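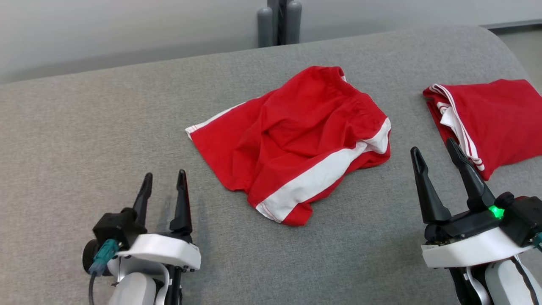 red shorts on the gray upholstery, the other red thing goes in the same load

clelberg_mom
May, 7:40 pm
Okay laundry people, I need opinions before I ruin something. My kid made the Clelberg rec soccer team and the shorts are bright red with a wide white stripe down the side. Whoever picked that combo has never done a load of wash in their life. The team last year had the same ones and by the second game half of them had pink stripes. I have 22 games and practices on the calendar between now and the end of the season so these are going to get washed A LOT. What do I do the first time? Vinegar? Salt? Cold only? My mother-in-law swears by a cup of salt, my sister laughed at me when I told her.

hao_river
Cold water, inside out, hang dry. Done. Polyester team stuff hardly bleeds if you keep the heat off it. It's the dryer that gets you, plus leaving it balled up damp in a gym bag all night.

Yulan Xiao
Your sister is right about the salt, sorry! It doesn't set modern dyes. Neither does vinegar, though I still throw some in when things smell like feet. I washed uniforms for a swim and track club for 8 years and the pink stripes nearly always came from one cotton item in the load (a souvenir T-shirt, a new towel, red socks are the worst). Wash the team stuff by itself the first few times and check the tag, some of them say no softener.

gekmont_gary
Gonna disagree with the salt haters. Grandma did it, I do it, and I've never had a pink anything. Half a cup in cold water, soak overnight.

Yulan Xiao
Gary, have you ever tried it without the salt? Cold water overnight is going to rinse out a lot of loose dye all on its own.

gekmont_gary
No and I'm not going to start now lol

clelberg_mom
Ha, okay. What about those color catcher sheets? The store on Gekmont Road has a box for 5 bucks.

Adoración Gallardo
I use them and I like them, but one sheet won't save you from a really bad bleeder. Try this first - wet a white washcloth, press it on the inside of a seam, and look at it. Pink cloth means wash alone. And if the stripe does turn, DON'T put it in the dryer. Keep it wet and soak it again with oxygen bleach (not the chlorine kind) if the tag allows it. I rescued a whole Cokness Middle School cheer skirt that way after two soaks.

hao_river
Seconding no chlorine. It turned the white trim on our jerseys yellow.

clelberg_mom
Washcloth test done, very faint pink on the shorts. So they're going in cold with the other red piece and nothing else, plus one catcher sheet. No salt, sorry Gary.

gekmont_gary
Your funeral. Post the stripe when it's dry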